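How to read a human rights report without taking anyone's word for it

By Marjorie Marsden

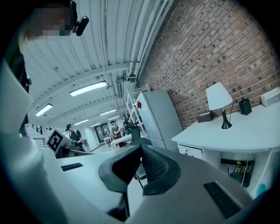 Start at the back. The methods section is usually buried in an annex, and most news stories never mention it. Look for how many people were interviewed, where, and who found them. A report that says it rests on "extensive testimony" and gives no number should make you suspicious.

Next, take one big claim and follow its footnote. I did this last December with a 400-page report on prison conditions. Footnote 86 cited a press release, which cited an earlier report by the same group. So one source was dressed up as three.

Then check the verbs. "Documented," "credible" and "alleged" mean different things, and press offices blur them freely. If the summary says "found" where the chapter says "received reports of," trust the chapter.

Read the government's reply too, if there is one. Most are bluster. Still, note which claims it denies outright and which ones it skips.

Nermin Güler, who edits my drafts, thinks I'm too hard on small groups with no budget. Maybe. Witnesses do need protecting, and a missing name proves nothing by itself. But a report can hide a name and still tell you how the interview was done. If it won't, write to the authors and ask. I've had 2 useful answers so far.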